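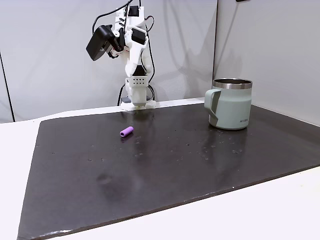 Leda Camp Mug, sage

Metal mug, pale sage outside, brushed stainless inside. Angular handle in the same color as the body. Shiny rim, left bare, no paint where you drink.

Back in stock as of November 19, 2019. The September batch went in 4 days so if you want a set don't wait.

Price: 85 for a set of 4, or 71 if you're on the Hekgate list. Singles at the counter only, ask Noemi.

Care
Hand wash. Soft sponge, no steel wool on the outside, it will mark the color. Not for the microwave, not for the stovetop. Dry it before you put it away, water spots show on the steel but they wipe off with a litle vinegar.

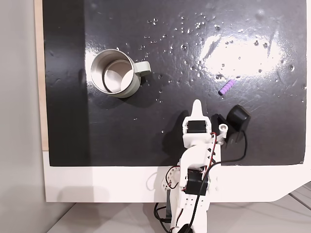 Handle fits three fingers for most people, four if your hands are small. Stands fine on glossy tops, but wipe up drips first or it can slide a bit. Gets warm with fresh coffee so give it a minute.

Other colors: none right now. Miltik blue is discontinued, please stop emailing Lionel about it. Lids are seperate, see the Esposito lid page, size 3 is the one that fits.

Shipping
Goes out next working day. Sets ship in one box with paper between the mugs. Dents in transit, send a photo within 3 days and we swap it. Scratches from use not covered.

Wholesale: Noemi Fitzsimmons. Returns: Lionel Inskip.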